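Chapter 4
Braking, Stopping and the Space in Between

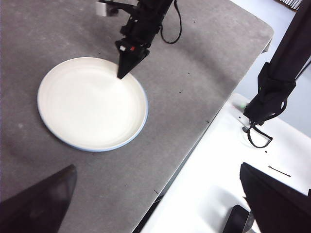 Wolfram Voß told his evening class in Getstead that he could teach anyone to make a car go in an afternoon, and that the rest of the course would be spent on making it stop. We have borrowed his order of things for this book, and if you have worked patiently through the first three chapters (well done, by the way, the one on gears is a slog!), you are ready for the part that most drivers think they already know.

Let's begin with a stretch of road. Suppose you are driving from Wilungate to Getstead on a dry evening in June, with the windows down and the radio on, and you are doing a steady 25 miles an hour past the last few houses. A ball rolls out between two parked cars. Before the brakes have done a thing, your eyes have to find the ball, your mind has to make sense of it, and your foot has to travel from one pedal to the other. All that while the car carries on at the same speed, quite unaware that you are worried. The ground you cover in those moments is called the reaction distance, and it belongs to you, the driver, much more than to the machine.

Then comes the braking distance, where the machine takes over. The pads press on the discs, the tires grip the road, and the speed comes off. Add the two together and you have the stopping distance, a term you will meet on nearly every page from now on, so it's worth saying aloud a few times until it feels like your own.

Now for the part that surprises people. If you double your speed, your reaction distance doubles as well, which seems fair enough. Your braking distance, though, grows to 4 times what it was, assuming the same car, the same road and the same push on the pedal. Triple the speed and it grows to 9 times. We'll work through the reason slowly in the second section, with a pencil and some scrap paper, and you won't need more math than you used for fuel costs in Chapter 2.

Words to know before you read on: reaction distance, braking distance, stopping distance, grip, brake fade.

4.1 What your foot is doing

Sit in a parked car with the engine off and put your right foot on the brake.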